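Campaign Tools > Volunteer Guides > Phone and Door Outreach

We use cookies to keep you signed in and to remember your county. By continuing to use this site you agree to our cookie policy. Accept / Manage settings

Section 3. Setting up a walk list in Gitance

This section covers loading a voter file, cutting it into turf, and handing the turf to canvassers. It applies to local and county campaigns using the Gitance desktop program with the Plistix phone app. If your campaign does phone calls only, go to Section 4.

Last revised 26/04/2018 by Gönül Dursun. Screens may look a little different if you haven't installed the latest update.

3.1 Before you start

You will need:

- a voter file from your county clerk or state party, saved as CSV
- an administrator login for Gitance
- the precinct numbers you plan to cover
- your script, approved by the campaign manager

CAUTION: Check the terms that came with your voter file. Many states limit its use to political purposes and do not allow you to pass it to a business or post any part of it online. The person who signed for the file is usually the one held responsible.

3.2 Loading the voter file

1. Open Gitance and choose Lists, then New List.
2. Type a name for the list. Use the office, the precinct and the month, for example "Council P12 August."
3. Click Load File and pick your CSV.
4. Match the columns. Gitance will guess at name, street address and party. Check the apartment number column yourself. It is often read as a second ZIP code.
5. Click Test Load. The program reads the first rows and shows any problems in red.
6. Fix the red rows or mark them Skip, then click Load All.

The file we used to write this guide had 3,662 voters and loaded without a restart. Larger files may stop at the county line if two counties are mixed together. Split them first.

NOTE: Do not open the CSV in a spreadsheet and save it again before loading. Spreadsheets drop the zero at the front of some ZIP codes and may change house numbers such as 5-12 into dates.

3.3 Removing people who should not be contacted

1. Go to Lists, then Filters.
2. Turn on Do Not Contact, Moved, and Deceased.
3. If you are running in a closed primary, turn on Party and pick your own party only.
4. Click Apply. Write down the new total.

Anyone who asks a canvasser not to come back must be added to Do Not Contact the same night. Filters do not update on phones already in the field, so refresh before each shift.

3.4 Cutting turf

1. Choose Map, then Cut Turf.
2. Draw a shape around the blocks you want. Click the first point again to close it.
3. Read the door count at the side of the map. A two-person team can cover 54 doors in an evening shift on flat streets with sidewalks. Cut less for hills, long driveways or apartment buildings.
4. Keep both sides of a street in the same turf unless it is too busy to cross.
5. Name the turf and click Save.

If the shape won't close, you have probably crossed one of your own lines. Press Undo until the crossing is gone.

The Flutasen map layer shows gated communities and no-solicitation buildings in some counties. Turn it on under Map, then Layers. In many places the rules treat political canvassing differently from sales visits, so ask your campaign's lawyer before you cross a building off.

3.5 Sending turf to canvassers

1. Choose Turf, then Assign.
2. Pick the team and click Make Code. The code works for one shift.
3. Have each canvasser open Plistix and enter the code.
4. Make sure the street names on the phone match the printed sheet before the team leaves.

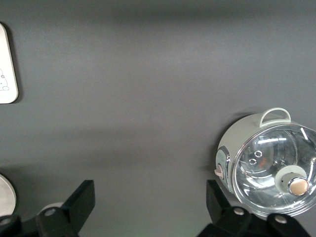 Paper backups should go out with every team, even when all the phones are charged. Print the turf from Turf, then Print, and choose Large Type for evening shifts. Put the sheets in walking order and clip them to a board with the script on top. When you check a packet, lay everything out on a plain surface like the dark gray one in the photo, where white sheets and cards show up clearly and are harder to leave behind. Write the turf name on the back of the last sheet.

3.6 Bringing results back

1. Ask each canvasser to tap Sync before closing Plistix.
2. In Gitance, open Results and look for the turf name.
3. Enter any paper results by hand under Results, then Add.
4. Shred the paper sheets once the entries have been checked.

If a turf shows no results after a sync, don't send the code again. It will overwrite the answers stored on the phone. Keep the phone on and contact Iker Sarmiento at the Tuncer help desk.

Next: Section 4. Phone Bank Setup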